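Residents' Kitchen Program Enters Its Second Year

The Corine Housing Association is pleased to report that its shared kitchen program will continue for a second year at both the Kakitz and Golach buildings. The board approved the renewal in January, following a review of attendance, running costs, and the comments residents left in the suggestion boxes.

The program began with a simple purpose. Many residents of the two buildings live alone, and a good number told us in the last household survey that they had stopped cooking full meals. Food bought for one person is often wasted, and eating alone most evenings can wear on anyone. The Association therefore opened the ground floor kitchens for group cooking, with a small budget for staple goods and a sign-up sheet in each lobby. 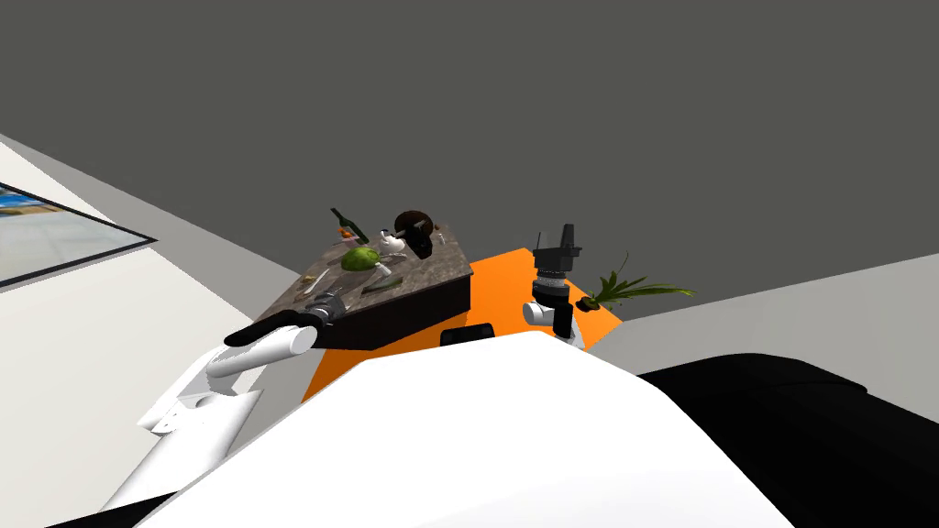
Over the first year, residents signed up for a place at the table 887 times. Attendance was lowest in the summer and highest in the weeks before the winter holidays, when a second sitting had to be added at Golach. Spending on staples came to nearly 700 dollars, well within the amount set aside. Rice, dried beans, flour, and cooking oil made up most of the purchases. Fresh produce was brought by those attending or bought from the Kamata market, whose stallholders offer a lower price in the last hour of trading.

Program coordinator Setareh Ahmadpour reports that the most requested evenings were those led by residents themselves. "People want to learn the dish their neighbor grew up with," she writes in her annual summary. "Lentil soup was asked for again within a week of being served, and we have had to start a waiting list for the bread class." The bread class will be offered twice a month beginning this spring.

Several changes will take effect with the new year of the program. Sign-up sheets will close at noon on the day before each meal, so that shopping can be done the same afternoon. Residents with food allergies are asked to note them on the sheet each time, even if the cook already knows them. Guests remain welcome, with a limit of one per household. Evening meals will begin at 6 p.m. in both buildings – the earlier start at Kakitz has been dropped at the request of residents who work.

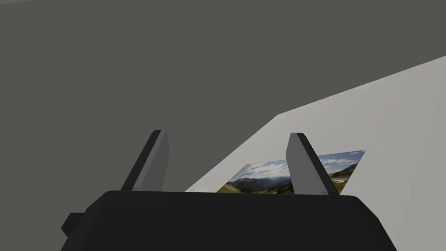 The Association also wishes to remind all participants that the kitchens must be left ready for the next group. Counters should be wiped down, the stove turned off at the wall, and leftovers labeled with a name and the day they were made. Unlabeled food will be removed each morning. Knives and the large stockpots are kept in the locked cabinet, and the key may be signed out at the front office.

Gholamreza Yazdani has agreed to collect recipes from the first year into a small booklet. Contributions may be handwritten or typed, in any language, and should include the number of people the dish serves. Those who prefer to give a recipe in conversation may arrange a time with him through the front office. Copies will be placed in both lobbies when printing is complete – there will be no charge to residents.

Comments (3)

Golach 4th floor
Glad this is going on. Could the bread class be in the morning sometimes? Evenings are hard for me.

R. in Kakitz
Thank you for moving to 6. I missed nearly every meal last fall on account of work.

Marta
Is there a page limit for the booklet? My mother's dumplings take up three.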